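How to Shape and Freeze Small Bread Rolls

Posted August 8, 2015 by Maxine Fairweather

We eat rolls slowly in this house, so most of a batch goes into the freezer. Over the years I have tried freezing the dough raw, freezing the rolls half baked and freezing them fully baked. Fully baked is what I keep going back to. It takes no planning on the day you want them.

What you need

Flour, 500 grams of plain bread flour
Water, 320 grams, lukewarm
Instant yeast, 2 teaspoons
Salt, 10 grams
Soft butter, 30 grams
A scale, a baking sheet and freezer bags

Mixing the dough

Put the flour, yeast and salt in a large bowl and stir them together with your hand. Add the water and mix until there is no dry flour at the bottom. Leave it for ten minutes, then work in the butter. The dough will feel greasy and come apart for a minute or two. Keep going until it pulls together again.

Knead on a clean counter until the dough is smooth and springs back when you press it. By hand this takes me ten minutes, sometimes longer in winter. If it sticks, wet your hands or use a bench scraper. Try not to add flour at this stage, or the rolls will be tight.

Cover the bowl and let the dough rise until it has doubled. In July my kitchen does this in under an hour. Go by the size of the dough and ignore the clock.

Shaping

Turn the dough out and divide it into small pieces on the scale. I used to do this by eye, and the little ones were always dry by the time the big ones were done.

Take one piece and pull the edges in to the middle so you have a rough pouch. Pinch it closed and turn it over so the seam is underneath. Cup your hand over it and move your hand in a small circle, with the side of your palm touching the counter. The bottom of the dough should grip a little and the top should tighten. If it slides around, there is flour under it. Wipe the counter with a damp cloth and try again.

Set the rolls on a lined sheet with room between them. Cover and let them rise until a fingertip leaves a dent that fills back slowly.

Baking

Heat the oven to 425 degrees F. Bake until the tops are brown and a roll sounds hollow when you knock on the underside, usually 15 to 18 minutes. My sister-in-law Isla Trevaskis brushes hers with milk first. I leave mine plain — they freeze the same either way.

Cooling and freezing

Cool the rolls completely on a rack. Any warmth left in the middle turns to frost inside the bag. Spread them on a tray in the freezer for 6 hours, then bag them, press out the air and write the date on the bag. Use them within two months.

To serve, put frozen rolls straight into a 350 degree oven for eight to ten minutes, or leave them on the counter overnight in a closed bag.

Splitting the rolls

If you want them for sandwiches, split them before they go in the freezer, and use a serrated knife with a light sawing stroke. Pressing down squashes the crumb and leaves a ragged edge. A small roll on a cutting mat, like the one on the green mat in the photo, needs to be held at the side with your fingers well back from the blade. Stop just short of the far side if you want a hinge. Close the halves up again before bagging so the cut faces don't dry out.

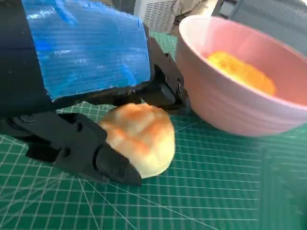
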